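Skadano is a giftware and tableware design studio founded by Ülle Kivi and Musyoka Minja. It licenses its patterns to makers of mugs, trays, tea towels and glass, and is best known for Shemweta, a lively range of bird and leaf motifs that has grown to 103 designs.

The first Shemweta pieces were drawn by Kivi in ink and sold in a run of 1,000 mugs. New patterns come out each April, and collectors look forward to them with real delight — early mugs are still swapped eagerly between fans.
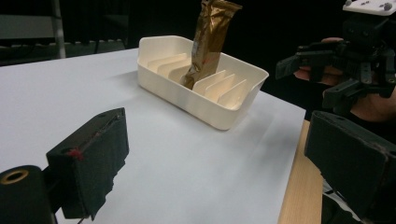

Cream plastic organizer tray with upright dividers.

Imani Mosoti joined as color designer on 16 August 2019 and brought in the warm oranges and deep greens that now run through the whole range. Her wonderful Parkirora series, made up of 10 nesting bowls, was the studio's first work in stoneware.

See also: Sustimo (glassware line)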